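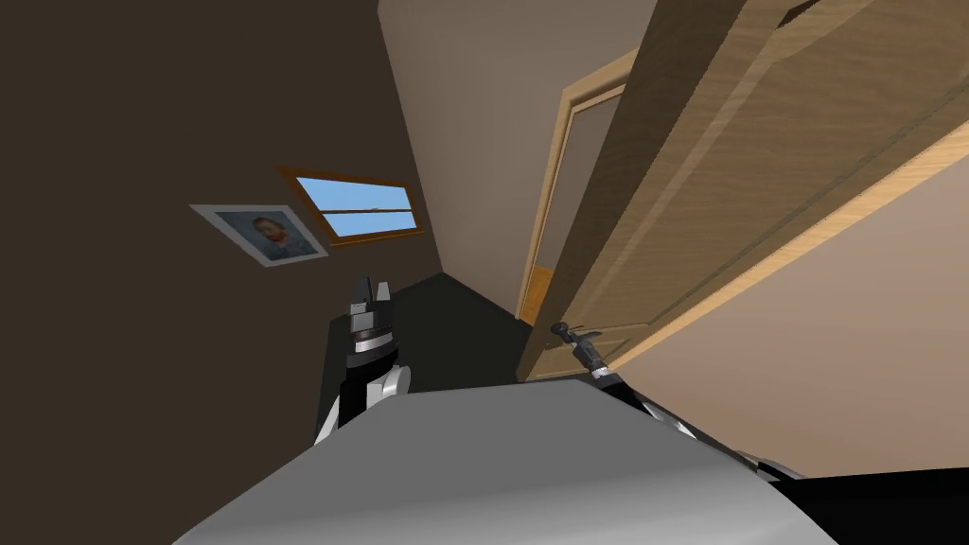

ledgerlou
My partner wants us to sign a 100 month lease on the Elton unit. We're a four person shop! I say rent month to month — am I being a chicken?

bemari_mike
Nope. I signed long once and still owed 862 a month after we closed.

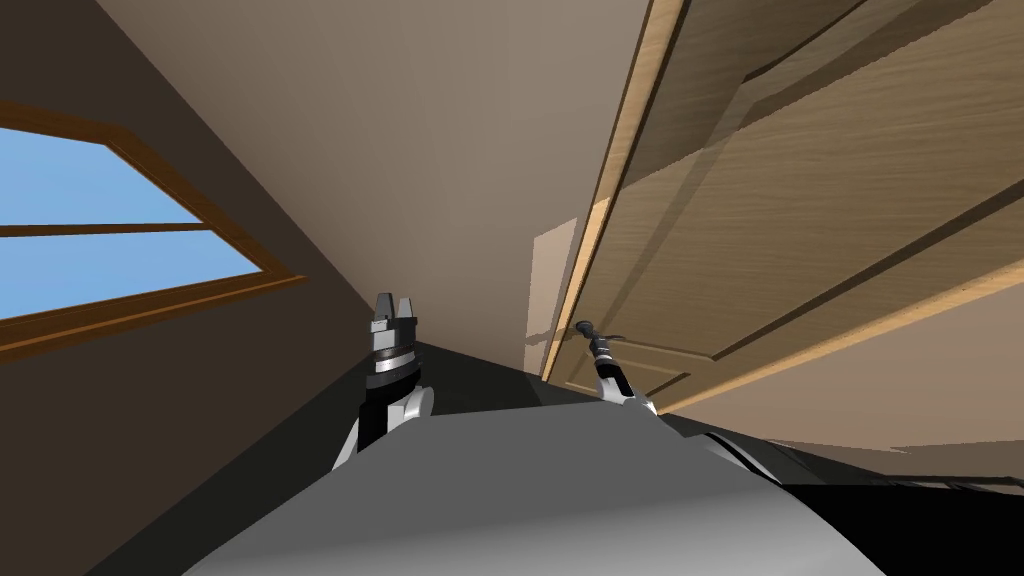
Athina Stefanou
Long leases aren't the villain, Mike. Get a break clause and a cap on repairs. I had to pay for everything in mine, right down to a wood panel door like that one, and the window frame too.

bemari_mike
Landlords laugh at break clauses.

ledgerlou
Mine didn't laugh, he said he'd ask. Will report back.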